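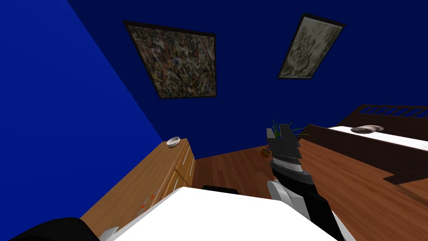
Teaching by hand: an afternoon with Joanne Tindall

Joanne Tindall has spent most of July in a bedroom that doesn't exist. It has blue walls, a wooden floor and a dresser with a small white bowl on top, and she knows it better than her own. "I could find that bowl with my eyes shut," she says. "I've driven an arm towards it often enough!"

Joanne is a teleoperator at Flastitz, where she shows simulated robots how to do household jobs by doing the jobs herself, through them. She holds a pair of hand controllers, the arms on her screen follow, and every movement is saved as a demonstration for the software to learn from. The bedroom is one of a set of rooms called Kettle, built by her colleague Sandro Ferraro.

I had expected something like a video game. Joanne laughs at that. "Everyone does, and then they try it. Your own wrist does so much without telling you. You go to pick up a cup and your hand has already turned before you get there. With the arm, you have to mean it."

She gave me a go, and I was hopeless. The view comes from the robot's side of things and can lean over at quite an angle, so the walls slope and the pictures on them slope too. I kept tilting my head to match. "Stop that," Joanne told me cheerfully. "Your neck will go before your patience does." By my fourth try I had got the gripper up between the dresser and the bed, where I was terribly proud of it, and then I had no idea how to get it down again.

A good session for her is 70 demonstrations, with a proper break in the middle. The bowl task needs 200 before Sandro will train on it. Does she aim for perfect ones?

"No, and that took me ages to learn. My first batch was beautiful. Same path, same speed, every time. Sandro trained on it, moved the bowl a hand's width along and the arm went to where the bowl used to be." Now she starts from different places, comes in high or low, and leaves in the small corrections – the drift to the left, the pause, the second approach. "Those are the good bits. It has to see somebody getting out of trouble."

They have also tried the other way, on the real arm downstairs, where you take hold of it and guide it through the job. Joanne loves it. "You feel the weight of the thing. New people get it in minutes. But your own arms are in the camera's way, and after 26 goes your shoulders ache."

What is she looking forward to? Drawers, she says straight away. The dresser's handles are slim, and pulling one open without dragging the gripper sideways is a lovely puzzle. She has managed it 29 times so far and saved every one, including a few that Sandro calls ugly.

"He can call them what he likes," she says, reaching for the controllers again. "I'm keeping them in."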